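Lighting stores still sell by the watt, and the shelf labels show it. A customer who walks in to replace a ceiling fixture is told that the new one is "equal to 60 watts" and sent home. The number on the label describes the heat and power draw of an old bulb. It says very little about how much light will reach a kitchen counter.

The measure that matters to the buyer is the light landing on the surface where the work gets done. For reading or chopping, 500 lux is a fair target. For a hallway, much less will do. A fixture that gives a fine result at a seven-foot ceiling can fall well short at ten feet, and the box will be the same in both cases. A store that prints only the wattage has left out the one fact the customer needed to bring in from home, the mounting height, and so never asks for it.

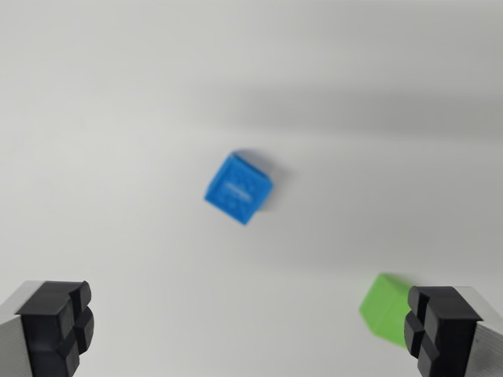

**Réka Farkas**
*Contributing writer, retail and fixtures*

Last May I measured 36 ceiling fixtures on the sales floor at Derkholm, with the owner's consent and a meter set on a table under each one. Most carried a wattage and a price. A few carried a lumen figure. None carried a figure for light at table height. Two fixtures from the Pirance line, sold at the same wattage and hung on the same rail, differed by almost 295 lux at the table. The dimmer of the two had a deep opal bowl and cost more.

The usual objection is that customers do not know what lux means. They did not know what a watt meant either. They learned that 40 was dim and 100 was bright, and the same habit can form with any number that is printed in the same place for long enough.

A second objection has more weight. Showrooms are bad places to judge light. With 700 fixtures burning in one room, the reading under any single one includes spill from its neighbors. I switched off the adjoining rails for my own readings, and a working store cannot do that for each sale. The answer is a small dark booth with an adjustable ceiling plate. Kun has one at the back of its trade counter, about the size of a closet, and the staff there use it daily.

Tullance ships its pendants with a card that lists the light level at three mounting heights. The card is plain and hard to misread. Other makers already hold the same data, as they need it to design the shade. Printing it would add a line to the box.

Stores should ask for that line when they place their orders, and should put it on the shelf label above the price.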